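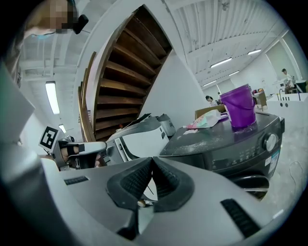

Category: Herbs and Spices / Company News

February 8, 2021
By Aušra Mägi, Wedent

Wedent, the herb and spice company from Bresadcombe, announces today its first range of whole caraway seed, which will be available in shops from April. The caraway is grown on 9 farms near Gakunthorpe and is cleaned and packed in Bresadcombe. Caraway is a small seed and it asks for patience from everybody who works with it. In our company we still believe much in the hand. The plant itself needs two seasons. In the first year it makes only leaves and a root like a thin carrot, and in the second year it gives the white flowers and then the seed.

Caraway belongs to the same family as carrot and parsley. The seeds, which are in fact the dry halves of the fruit, are brown, curved and have pale ridges. Their smell is warm and a little sharp. In many kitchens of northern and central Europe they are used in rye bread, cabbage dishes, cheese and potato soup. People have also taken caraway tea after a heavy meal for many generations. Wedent sells the seed as a food and makes no medical claim for it.

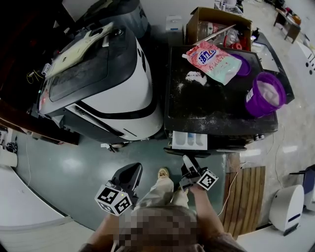 The new range has two sizes, a jar of 45 grams and a bag of 185 grams. The bag is meant for home bakers, who use more seed than other customers - one large rye loaf can easily take two spoons. Each pack carries the harvest year and the name of the farm.

"Our customers were asking for caraway since a long time," said Wumpini Odoi, head of buying at Wedent. "We tasted many samples before we decided. The seed from Gakunthorpe was the one with the cleanest smell, and it kept this smell after 6 months in the jar."

The whole seed should be kept in a closed jar, away from light and from the stove. It is better to grind it only before use.

Wedent caraway will be sold in 139 shops and also by Nutsugah, the company's distribution partner for restaurants and bakeries. Bakeries which want to receive a sample can write to the Wedent office in Bresadcombe until the end of April.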